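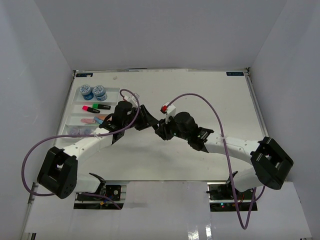
The May stationery clear-out at Skorkham took up most of Sunday morning, and the cupboard on the first floor can be opened again without things falling out. We are moving the small items into divided trays, with one kind of thing to each compartment where we can manage it. Highlighters go together, as the pink and the green do in the tray on the white table, and jars with lids stand side by side in a compartment at the back. Please leave any spare space as it is, even if it looks like a good spot for your keys.

There were 143 pens in the cupboard and 42 of them no longer wrote. Those have gone. Anything that still works has been kept, including the odd colours, and the spare notebooks are on the shelf by the door.

Each room may have 2 trays. Macarena Godoy has a further 20 in the Shearer room and will hand them out between ten and noon. If your room already has a tray you like, keep using it, but take out the paper clips and put them in the tin on the landing.

Batteries and glue sticks are still to be sorted. If you have any in a desk drawer, bring them down before the end of the month.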